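Refinishing the handrails on an open wooden staircase in a unit people won't stop using

Posted in Workshops & Shared Buildings, 2025-06-17

pidbridge_tenant

We rent a unit with a mezzanine at Batasstead, and the only sensible way up is the wooden stairs.

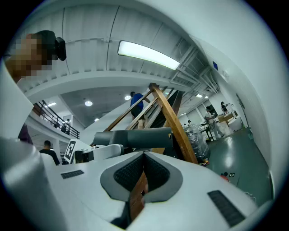

There are two rails on the slope, one above the other, and both have gone tacky. Not sticky like jam, more like the back of an old sticker. You come down with a faint sense of having shaken hands with the building. In February I washed the top one with dish soap and it was lovely for 2 days.

The landlord's view is that the finish is "original," which I take to mean he isn't paying. I have been told I can do it myself if I don't close the stairs during the day. People are up and down them constantly, mostly to fetch things they forgot to bring down the last time.

So: do I have to strip it all, or can I clean it properly and put something over the top? And is there any finish that dries overnight for real, as opposed to on the label? I own a sander and have limited patience. Also, somebody has started a pile of stuff in plastic wrap under the stairs and I suspect I'm going to get dust all over it.

Besson

Soap won't do it. What you've got is years of hand oil that has worked into the finish and softened it. Try mineral spirits on a rag first, on the underside of the top rail where a mistake won't show. Wipe, wait 15 minutes, wipe again with a clean rag, then press your thumb on it. If it feels hard, you had dirt, and you can scuff it lightly and recoat. If it still grabs your thumb, the finish itself has gone and a new coat on top will go the same way by fall. Strip it.

For stripping I would leave the sander in its box. Old soft varnish clogs the paper in about the time it takes to find your earplugs. Use a gel stripper, a plastic scraper and then 120 grit by hand, always along the grain. Find out how old the finish is before you sand any of it, and if there could be lead in there, test first.

Then water-based polyurethane, thin coats. Start when the last person goes home. It'll be dry to the touch by morning, but it won't be hard, so do the top rail one night and leave the lower one alone until people can safely grab the top one again. Tape a note to the wet one. They will touch it anyway, to check the note.

Move the plastic-wrapped pile. Stripper drips, and it drips further than you think. Rags that have had spirits on them get laid flat outside to dry, never balled up in the trash.

plolden77

just paint it

did ours in 6 hours with the door open, black gloss, looks great from a distance

Besson

It would look great from a distance, yes. Paint over a tacky finish stays tacky, and then it comes off on people's sleeves in black.

pidbridge_tenant

Did the thumb test. My thumb is still partly on the rail, so I guess I'm stripping. Asked whose the pile is and got told it was there before the stairs — which I doubt. I'll do the top rail first and report back on how many fingerprints it collects.

plolden77

ok but ours did start coming off on sleeves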